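About Citmont

Home / About us / Visits and open days / Work with us / Contact

Who we are

We're Citmont. We teach robots to do housework, and we let people come and watch. Small firm, two sites, one van. The workshop is in Doltthorpe, on the first floor over a tile merchant, and the practice flat is in the Trondgate building, which we rent by the year and have filled with ordinary things. Everyone here calls it the Carvalho flat after the family we rent it from. It's on the door buzzer that way too, so if you're coming to visit, press Carvalho. There's no Citmont button. People ring us from the pavement most open days.

Sérgio Meireles started the firm and still runs it. He came out of repairing lifts, then packing machines, then got fed up with packing machines. First gripper was built at his kitchen table. It could pick up a sponge and not let go of it. We still have the sponge.

What we do

Doors, mostly. Cupboards, drawers, sliding doors, the door on a washing machine, the little flap the powder goes in. We started with picking things up, same as everyone, then found the things people wanted picked up were nearly always behind something. So now the bulk of our hours go on getting to the thing.

The rest of the week: laundry in and out of machines, wiping, moving light stuff from one room to another. We don't do cooking. We don't do stairs. We get asked about stairs at every single open day and the answer hasn't changed, sorry.

We also do training for other firms, so if you have a robot arm and people who are nervous of it, talk to us. Half day or full day, at Doltthorpe. Bring lunch, the café downstairs has closed.

Open days

Open days are the part of the job we like best, and the reason most people end up reading this page, so more about them than about us.

We hold them at the flat and keep the groups small because the hall is narrow. Shoes off please. There's a talk (short, Sérgio does it, he speaks fast), then the robot does a session of whatever we happen to be working on that week, then questions, then tea. We don't put on a special show. If the week's job is drawers then you get drawers. If it goes badly then you get to see it go badly, and some of the best questions we've had came out of that.

The open day on Wednesday, January 11, 2023 was a door day. Sliding door to the balcony, with the laundry out there. Mixed crowd: a few from a housing association, a couple of engineering students, a retired joiner who knew more about door runners than the rest of us put together, and somebody's nan who had come for the sit down and ended up asking the most questions.

How a session goes, for those who've not been. Robot is parked in the room to begin with. We say what the job is. Someone from our side stands by the stop button and does nothing else, no chatting, no tea. The arm moves slower than you'd expect. Visitors stand back behind the tape, and there's a screen turned their way so they can see what the robot's own cameras are getting. One camera is right by the gripper and one is further up, looking at the whole doorway. Everyone watches the gripper one. The wide one is more use.

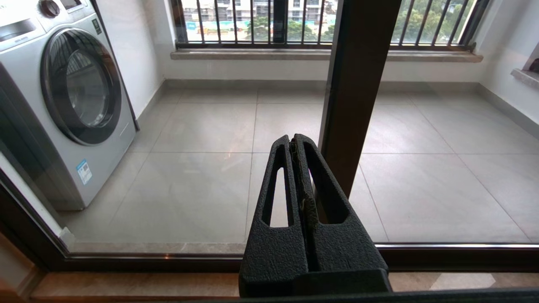
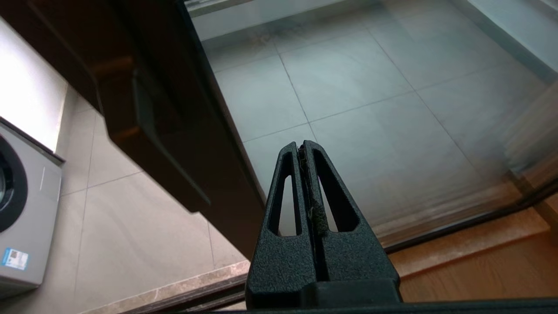
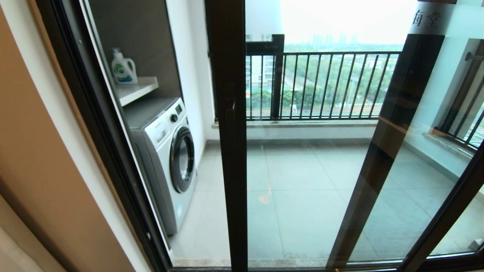
Glass is the thing we get asked about most, and the thing we spend most of our time on, so a few words. A solid door is easy to find. You look, there's a surface, it stops. Glass gives you whatever is on the other side plus a bit of whatever is on yours, and the robot has to work out which is which. In the first and third pictures the washing machine is on the far side of the glass, plain as anything, and an arm that trusted its eyes would head straight for the dial. Ours used to. Now it goes looking for the dark frame first, works out where the pane must be from that, and treats anything inside the frame as out of reach till it's been told otherwise. Slower. Worth it. The retired joiner said that's how he taught apprentices to carry a pane through a site, look for the edges, and Sérgio wrote that down on his hand.

Floors are the other headache. Tiles on the balcony side, a track to get over, shine off everything when the daylight comes in. Reflections move when the robot moves, which is rude of them. We've tried blinds. We took the blinds down again, people's homes have light in them and we'd only be fooling ourselves.

Then the fingers. Plenty of visitors expect a hand. We use a plain two finger gripper with cut-outs in the fingers, black, nothing fancy, and we like it because you can see through it a bit and because when one gets worn we swap it in the time it takes to boil the kettle. It gets mucky along the inside. We clean it, it gets mucky again. Somebody asked in the May session if we'd be moving to a proper five finger hand and the honest answer is no, not for this. A handle doesn't need five fingers.

Things visitors ask

Is it doing it on its own? Depends on the day. Sometimes a person is guiding the arm so the robot can learn the move, sometimes it's having a go alone. We'll always tell you which before we start. If we forget then shout.

Can I have a go? Yes, on the small arm at Doltthorpe. Not at the flat, there isn't the room.

Can it do my washing? No. It can do bits of your washing with one of us stood next to it.

What happens to the recordings? They're kept for the robots to learn from. We switch off before visitors come past the tape, and faces get blurred if we've caught any by mistake. If you'd rather not be anywhere near a camera, tell us at the door and we'll sit you in the kitchen with the screen.

Does it break things? It's broken a mug, a soap dish, and a lamp we were all glad to see the back of. Never a window.

How long till I can buy one? We don't sell robots. We sell what they've learned, to the people who do make them. Ask them. Then tell us what they said.

Bit of history, quickly

Kitchen table, as above. Then a lock-up, very cold. Then Doltthorpe, which has heating and a goods lift Sérgio won't let anyone else touch. Our first real target was 200 clean drawer openings in a row on the same chest of drawers, and we got there, and then somebody moved the chest to the other wall and it couldn't do one. Big lesson. After that we changed the room all the time on purpose. Moved chairs, different rug, doors left half open by whoever was last through. That's how we came to want a flat and not just a workshop.

The flat runs to its own list now. We set ourselves 800 door sessions there, slow ones and fast ones, different light, different robot some days. The target after that is 1,000 with the laundry included, meaning door, across, machine, back again. We'll put it on the visits page when it's done, so if it isn't there, it isn't done.

Who works here

Sérgio on the talking and the gripper design. A software team who'd rather not be on a webpage. Operators, who guide the arms, and who are the most patient people we've ever met. One came from piano tuning, one from a dental lab, one straight from school. No robotics degree needed for operator jobs, steady hands and not minding the same door over and over is what we look for. We train you and pay you while we do it. See Work with us.

We take school placements at Doltthorpe too, a week at a time. Placements get a proper job to do and not just the tea. Last one rebuilt our cable reel and it's never tangled since.

Coming to see us

Open days are free. Book through the visits page, it's one form, takes 2 minutes. School groups welcome at Doltthorpe, where there's more floor. For the flat we'd say adults and older children, and let us know before if you use a wheelchair so we can clear the hall and keep the lift for you. The building lift is fine, the front step isn't, we've a ramp for it.

Parking at Trondgate is hopeless. Come by bus if you can. The stop is right across the road and the driver will usualy call it out if you ask.

Bring questions. Bring an awkward object if you like, something with a handle that annoys you. We've had a biscuit tin, a bread bin with a roll top, and a child's lunch box that beat the robot and then two of the staff. If we can't open it on the day we may ask to borrow it. You will get it back, there is a shelf and a label with your name on.

If we've not answered an email it's becuase we're at the flat. Ring the workshop, let it ring a while, it's a long room and the phone is at the far end.

Visits and open days
Work with us
Contact Citmont, Doltthorpe workshop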